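Open Lab Sunday at Wuravthorpe: A Gallery

What a day! The robotics hall at Wuravthorpe opened its doors on Sunday morning and the line was already past the bike racks. I went with my two kids and my neighbor Tamer Hakim (who fixes elevators for a living and had a question for every single person in a lab shirt). By closing time the clicker at the door read 1,604, and I believe it, because the lemonade ran out before lunch.

There were 8 stations spread over two floors. We made it to most of them. The kids would like it known that we did the simulator twice.

The simulator room

This was the favorite in our group by a mile. Heloísa Andrade runs the simulation side of the lab, and she had a big screen set up with a robot working at a round gray table, all of it computer-made. Before a policy gets anywhere near the real arms upstairs, it practices in here, over and over, with the objects and the lighting shuffled each time. She told us one overnight run goes through 800 different tabletops. Eight hundred! My daughter asked if the robot gets bored.

Visitors could sit down at a keyboard and step through a run one move at a time, switching between views whenever they liked. I spent a lot longer than my share of time on the close-up view, where you look down past the robot's own fingers. It's a strange and wonderful way to see a table.

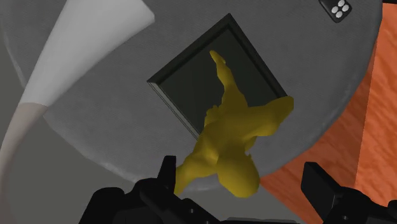 The gripper's-eye view in the simulator, with the black fingers wide apart and a yellow figurine lying partly over a dark square frame. My son decided it was a dragon. Tamer said frog. Heloísa wouldn't take sides, but she did say odd shapes like this one make good practice, as there are so many ways to get hold of them and most of them are bad.

The real arms

Up the stairs (or the elevator, which Tamer inspected and approved of) Everaldo Aguiar had two arms going behind a clear screen. One was sorting bottle caps and the other was folding dish towels, slowly and with a lot of second thoughts. Every time a towel came out square the whole room clapped. I clapped too. You get very attached very fast.

Everaldo was great about the misses. When the sorting arm dropped a cap and then reached for the empty spot where it used to be, he stopped everything and showed us on his laptop what the arm thought was going on. I learned more from that one fumble than from all the good grabs put together.

The Pristeo cart

Pristeo is the delivery cart the lab has been building with the library next door. It's knee high, hums a little, and says "excuse me" in a voice recorded by Maiara Assunção, one of the grad students. She walked along with it all afternoon answering questions, so you would hear "excuse me" from the cart and then "excuse me" from Maiara in exactly the same tone. It carried 5 picture books at a time from the front desk to the reading corner. The little ones followed it in a parade.

The drive-it-yourself table

A small arm, a joystick, and a pile of foam blocks. It's so much harder than it looks! I stacked three and felt like a surgeon. The girl after me stacked six.

If you go next time

Come early, and start downstairs while the simulator seats are free. Parking behind the Quintanilla building is free on Sundays and it's a short walk. Snacks are by the main door. The talks in the small auditorium fill up, and we missed Osvaldo Arruda's on robot hands for that reason, so if anybody took notes, please send them my way. I'd love to add them to this page.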